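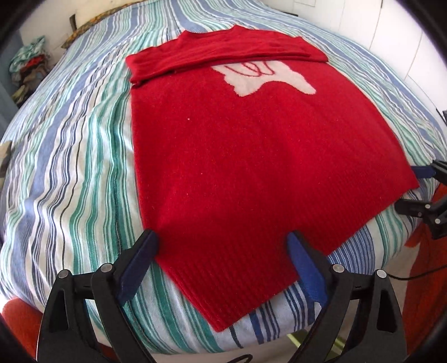
Putting sweaters away for the summer has grown into a small industry, and I don't believe most of it. Every April the stores fill up with sprays, sachets, vacuum bags and special boxes, all promising to save your knitwear from a fate that usually comes down to one thing: it went into the closet dirty. The folding advice is nearly as bad. There are people online who will tell you a sweater has to be folded in 7 steps, with a sheet of cardboard, or it will be ruined. A red sweater laid face up on the bed with its sleeves and shoulders folded down across the top is already most of the way there, and you can do that while thinking about dinner. What follows is how I pack ours, with notes on which steps I think matter and which ones I do out of habit.

Step 1. Read the label, then doubt it a little

Find the fiber content. Wool, cashmere, mohair and anything else that came off an animal is what clothes moth larvae want to eat. Cotton and acrylic are much less interesting to them, though larvae will chew through a blend, and they will have a go at almost anything with food or sweat on it.

The care instructions are more of an opinion. "Dry clean only" is sometimes true, especially for lined or structured pieces. On a plain wool pullover it can also mean the maker didn't care to test anything else. I have hand washed plenty of those. I have also shrunk one, so if you'd be upset to lose it, follow the label and pay the cleaner.

Step 2. Wash everything, including the one you wore once

I can't find a way around this step, and I've looked. Skin oil and food are what draw the pests, and old stains turn yellow over a summer in the dark. Use cool water and a small amount of mild detergent. You can buy wool wash in a pretty bottle. I used one called Fulen for a year and couldn't tell the results from those of plain baby shampoo, except that the Fulen bottle ran out faster.

Let the sweater soak for 20 minutes. Press the water through it with your hands. Don't rub and don't wring. Drain, refill with water the same temperature, press again until the suds are gone.

Step 3. Dry it flat, and longer than you think

Roll the sweater in a towel and kneel on it. Unroll, move it to a dry towel, and nudge it back into shape. Turn it over the next morning.

It will feel dry before it is. The hem and cuffs hold water long after the body seems done, and a damp cuff shut in a bin for the summer will smell like a basement in September. Pinch the thickest part of the ribbing. If it's cooler than the rest, leave it out.

Skip the freestanding mesh racks unless you have space to burn. A towel on top of the washing machine does the same job.

Step 4. Check it over in daylight

Spread the dry sweater out on a made bed near a window and look at it properly. You want small holes, thin patches, loose ends, and anything gritty tucked into a seam. Run your fingers along the ribbing at the hem. Fuzzy knits collect pale specks, and at a glance lint can pass for something worse. Pick one off. Lint just comes away. Moth cases are small tubes, often the color of whatever they've been eating, and they tend to cling.

Mend holes before you store the thing. I know you won't, and half the time I don't either, but a hole the size of a pinhead in spring is easier to close than the same hole in fall after you've caught a button on it.

As for pills, a cheap shaver is fine if you keep it flat and go slowly. Keep it away from any raised or knitted-in design. 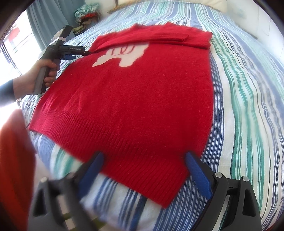 Step 5. Fold loosely

Arms in, then thirds or halves, whatever suits the box. Heavy sweaters on the bottom and light ones on top. Don't hang them. That's the one piece of folding advice I'd sign my name to, because a heavy knit on a hanger will grow at the shoulders by fall.

I've read that tissue paper between the layers prevents creases. Maybe it does. Creases in a knit drop out overnight on a chair back, so I've never felt the need.

Step 6. Pick a container and stop shopping

A plastic bin with a lid that really closes is good enough. So is a zippered cotton bag, if the zipper has no gaps. I tried the Plestex vacuum bags, the ones with the valve. 3 of them had let the air back in by July, and the sweaters in the ones that held came out looking like place mats. They recovered, but it took a steamy bathroom and several days.

Cedar is the big one. People get quite heated about cedar. Fresh cedar oil may bother young larvae in a tight space. A block that has sat in a drawer since you moved in is a piece of wood. Sand it if you like the smell. Lavender I would file under "smells nice."

Mothballs do work, in a sealed container, and they work because they're a pesticide. I won't have them in a bedroom. If you do use them, read the package and follow it exactly.

Step 7. Freeze anything you're worried about

If you found a case or a fresh hole, or the sweater came from a thrift store, put it in a sealed plastic bag with the air pressed out and leave it in the deep freeze for two weeks. Let it come back to room temperature before opening the bag, so water doesn't collect on the wool. A freezer compartment that can barely keep ice cream firm isn't cold enough to trust.

Where to put the bin

Somewhere dry that doesn't get hot. Attics are usually wrong and so are garages. Under the bed is fine if you vacuum under there first, right up to the baseboard, which is where the larvae live on hair and dust while you're busy blaming the closet. Look inside once during the summer.

Last updated: April

Search this site Type and press enter

Comments

Peadar Rafferty
I'll stick up for cedar. My mother's chest has never had a moth in it. Then again she washed everything twice, so make of that what you will.

knitsintrititholm
Place mats!! Yes! Mine went in the vacuum bags too and my good cardigan still has a ridge down the back. Also, a closet company quoted me $400 for a cedar lining and I nearly said yes (glad I read this first).

D. McGrath
Does the freezer trick work for a rug?

jo_b
@D. McGrath if you can fit it in, sure. I ended up taking mine to a cleaner.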